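Lab notebook, radio link bench
February, entry 12

Continuing the range and throughput work on the Naltau telemetry modem pair. Yesterday's log had the remote unit dropping its link every few minutes with the serial side at full rate. Repeated this morning with the base unit on the bench and the remote in the stairwell, two floors down. Same behavior. Link LED stays on, data stops, then a burst of stale frames arrives when the buffer empties.

Checked first:
Supply at the modem terminals, 12 V, no sag on transmit.
Antenna connector torque, both ends.
Firmware on both units matches.
Flow control set to hardware on the modem, but to none on the host port. Fixed. This accounts for some of the lost bytes but not the dropouts.
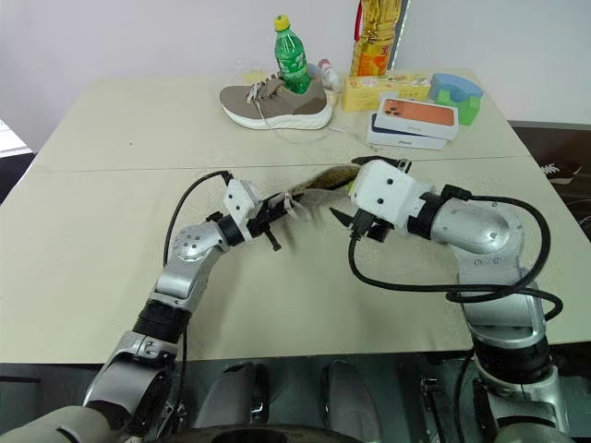 Both arms over the table, grippers facing.

Next, the RF side. Spectrum sweep with the modems off shows a carrier sitting close to our channel at 454 MHz. Narrow, intermittent, on for a second or two at a time. Could be the Colau paging repeater. Have not confirmed. Moved the pair up by two channels and reran the soak with the same packet length.
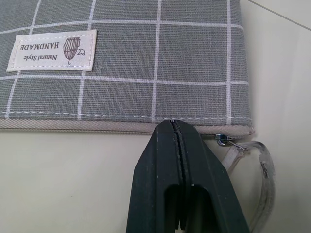
Dropouts went from one every few minutes to one in the whole run. Received signal at the remote reads 79 dB below a milliwatt, which leaves enough margin for the low data rate and not much for the high one. Leaving the rate at the middle setting for now. The fade margin table in the Lavoie site survey assumes an outdoor path, so do not use it for the stairwell numbers.

Latency, measured at the serial ports with a loopback plug on the remote:
Short packet, 29 ms round trip.
Long packet, over twice that, with more spread. Need a proper histogram before quoting it to anyone.
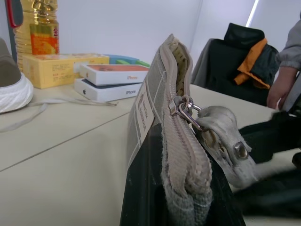 The retry timer is still at the factory value. With retries at three and the timer that long, one missed acknowledgment holds up the queue long enough to fill the buffer, and this matches the stale bursts in the log. Shortened the timer by half. No bursts since, but the run was short.

Also tried the Floten whip in place of the stub. Slightly better signal at the remote, worse at the base, where it sits too near the rack. Put the stub back on the base and left the whip on the remote. Coax label on the remote end is wrong, it still says spare. Relabel.
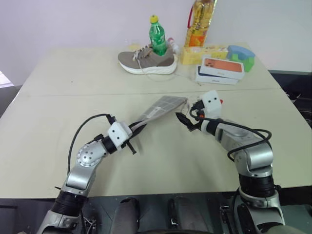
Table with both arms, objects along the far edge.

To do:
Overnight soak on the new channel, retry timer as above.
Log the interfering carrier with time stamps, compare against the Colau schedule if we can get one.
Repeat latency with encryption on.
Return the borrowed attenuator, the 20 dB one. Keep the step unit until the rate tests are finished.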